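Ticket 501: Shared calendar shows bookings one hour early after server move

Status: Resolved
Opened: January 2023
Site: Heramham
Product: Clotidel room booking, connected to the Gavitdale mail server
Priority: Medium

Reported problem

Bookings made in Clotidel appear at the correct time on the booking page but one hour early in the desktop calendar. A room reserved from 14:00 to 15:00 shows in the calendar as 13:00 to 14:00. Reminders follow the calendar entry and also go out an hour early. The fault is not present on every booking. One-off bookings for this week look correct. Repeating bookings that run on into the summer are wrong from the clock change onwards, and some older repeating bookings are wrong throughout.

The site moved from the old mail server to Gavitdale shortly before the first report. No change was made to Clotidel at that time.

Environment

Clotidel server, version 7, on its own virtual machine.
Gavitdale mail server, current release.
Sync connector supplied with Clotidel, running every 11 minutes.
Desktop calendar clients on a mixture of old and new machines. The fault is the same on all of them.

Log

Entry 1. Checked the clock on the Clotidel machine and on the mail server. Both agree with the network time source to within a second. Clock drift ruled out.

Entry 2. Checked the time zone on both machines. Mail server is set to London. Clotidel machine is set to UTC. This was also the case before the move, and bookings were correct then, so the difference alone does not explain the fault. Left as found.

Entry 3. Made a test booking for the Tsikata room, today, 10:00 to 10:30. Appeared in the calendar at 10:00 after the next sync. Made a second test booking for the same room on a date in June, 10:00 to 10:30. Appeared in the calendar at 09:00. Fault reproduced.

Entry 4. Opened the second booking through the web calendar to rule out the desktop client. Same result, 09:00. The wrong time is therefore held on the server and is not a display fault. Clearing the client cache will not help and users should be told to stop doing it, as it forces a full download of the mailbox each time.

Entry 5. Exported the second booking from Clotidel as a calendar file and read it in a text editor. The start time is written as 10:00 with a zone name attached. The zone name is the long form used by older Clotidel releases. Exported the same booking from the mail server. The start time there is written as 09:00 with the London zone.

Entry 6. Imported the Clotidel file by hand into an empty test calendar. Result 10:00, correct. The file is good and the mail server can read it. The hour is being lost in the connector.

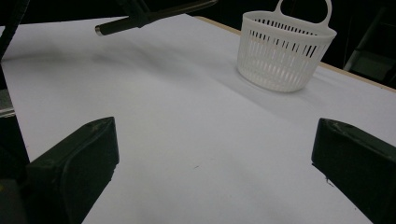 Entry 7. Turned on detailed logging in the connector and ran a sync by hand. The log shows the connector asking the mail server for its list of known zones at the start of each run. The old server returned a list containing the long form name. Gavitdale returns short names only. When the connector fails to find a match it writes a single warning line, works out a fixed offset from UTC, and applies that offset to the whole booking. It takes the offset that applies in summer, subtracts it from the local start time, and then labels the result as London time. In winter the offset is zero and the fault cannot be seen.

Entry 8. The warning had been written on every run since the move. It was missed because the connector log is limited to 3,000 lines and is overwritten by routine entries within a few hours. Log limit raised. Warnings now also copied to the main system log.

Entry 9. Looked at the older repeating bookings that are wrong throughout, winter dates included. These were all first created in summer. The connector uses the offset in force on the first date of the series and carries it through to the end. This matches the behaviour in entry 7.

Entry 10. Tried setting the zone in the connector configuration file by hand, using the short name. Connector refused to start. Error given was "zone not recognised". The setting is checked against Clotidel's list, not the mail server's, so it only accepts the long form. Setting removed and connector restarted.

Entry 11. Found the zone mapping file in the connector's program folder. It is a plain text file with one pair of names per line, long form on the left and short form on the right. London was absent. Took a copy of the file, added the missing line, restarted the service. Test booking in June now appears at 10:00. A new repeating booking crossing the clock change is correct on both sides of it.

Entry 12. Existing bookings did not correct themselves. The connector only sends a booking again if it has been edited in Clotidel. Ran the resend command for one room first. Entries corrected, no duplicates, no invitations sent out to attendees. Ran it for the remaining rooms after office hours. Completed without errors.

Cause

Missing London entry in the connector's zone mapping file. The old mail server accepted the long form name directly, so the file was never consulted. Gavitdale does not accept it.

Fix

Mapping line added, service restarted, all bookings sent again with the resend command.

Notes for other sites

Check the mapping file before the move if Clotidel has been upgraded from an earlier release. New installations have the short name from the start and are not affected.

Do not change the time zone on the Clotidel machine as a way round the fault. It will make summer bookings look right and put every winter booking out.

An upgrade of the connector replaces the mapping file with the supplied version. Keep a copy of the edited file outside the program folder and compare the two after each upgrade. The supplier has been sent the missing line and the detailed log. No release date given for a corrected file.

Bookings that users had already moved by hand in the desktop calendar were put back to the time held in Clotidel when the resend was run. Anyone who moved an entry to get round the fault needs to look at it once and confirm it is right.

Closed after two further syncs with no warnings in the log.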